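Household tips > Renting and letting > Advertising a spare room

Advertising a spare room online

Updated 16 Jun 2022

These tips are for people letting a room in their own home, or helping a relative do it. They come from letting two rooms in Renddale over several years, mostly through Dalness and the local noticeboard groups. Rules on deposits and lodgers differ from place to place, so check with your council before you take any money.

Before you write anything

Measure the room. Write down the length and width, the size of the bed, and how much of the wardrobe is free. People will ask, and it is quicker to have it in the advert than to answer the same message all evening.

Work out the full monthly cost. If the rent is £681 and bills are on top, say so in the first line and give a figure for the bills. A rent that looks low and then grows in the replies puts people off, and you lose the ones you wanted.

Decide what is shared. Kitchen, bathroom, washing line, shed, parking. A shelf in the fridge and a cupboard with a door is the least a lodger will expect, and it should be empty on the day they come to look.
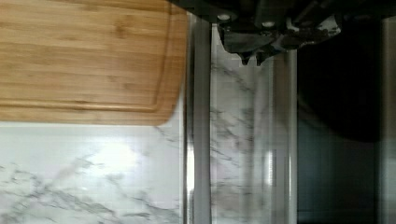 If you have a mortgage or a landlord of your own, get permission in writing before the advert goes up. Tell the house insurer as well. Ours took 18 days to reply, so do it first.

Writing the advert

Describe the room and the house, and leave out the sort of person you imagine living there. "Ideal for a young professional couple" sounds harmless, but it tells other people not to bother. The same goes for "no families", "would suit a Christian household" and remarks about accents or where someone grew up. Some of these wordings can get you into trouble, even for a single room. If the stairs are steep, write that the stairs are steep and let the reader judge.

Things worth putting in:

- The nearest bus stop and how often the bus runs in the evening
- Whether there is a pet
- Heating times in winter
- Whether someone works from home during the day
- The earliest moving-in date
- The shortest stay you would accept

Keep it under 369 words. Dalness hides anything past that behind a button on phones, and ours did better once we had trimmed the part about the garden.

Do not put the house number or your surname in the advert. The street name can wait as well, until you have exchanged a message or two.
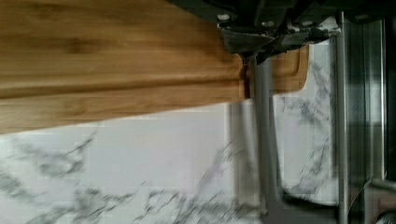
Wooden board with a juice groove.

Paying to have it shown

Most sites now offer to push your advert to more people for a fee. It is rarely needed for one room. If you do pay, look carefully at the page that asks who should see it. You may be offered age bands, interests, postcodes and so on. Leave these as wide as they will go. Narrowing by age or family status can shut people out without their knowing the room exists — and you are the one who ticked the box.

Distance is sensible to set. We used 5 miles the first time, which missed everyone moving to Renddale from elsewhere, and have left it open since.

Set a spending limit and an end date before you press the button. Then write the end date on the kitchen calendar. The Wostumia app kept renewing ours through most of August after the room had gone, and getting the money back took a long run of emails.

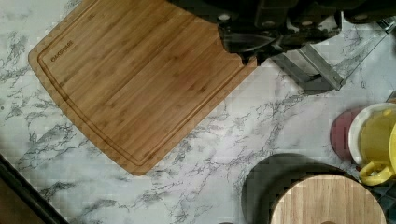 Answering messages

Reply to everyone in the order they wrote, with the same few questions. When do you want to move in? How long for? Have you any questions about the room? Keep the answers in a notebook or a spreadsheet with the date beside each. If somebody later asks why they were not chosen, you will have something to look at.

Be wary of anyone who offers to pay before seeing the room, or who wants your bank details to "set up the transfer". Delete the message and report it to the site.

Viewings

Have another adult in the house. Allow half an hour for each person and do not book them back to back — people arrive early, and it is awkward in a narrow hall. Show every visitor the same rooms and quote everyone the same rent.

Open the windows an hour before. Run the shower for a minute if they ask about water pressure. Leave the boiler cupboard unlocked.

When the room is taken

Take the advert down the same day, on every site you used. The noticeboard in Magalhães bakery needs doing by hand. Send a short message to the people still waiting, even if it is only one line. Keep your notes and a copy of the advert for a year, with the signed agreement.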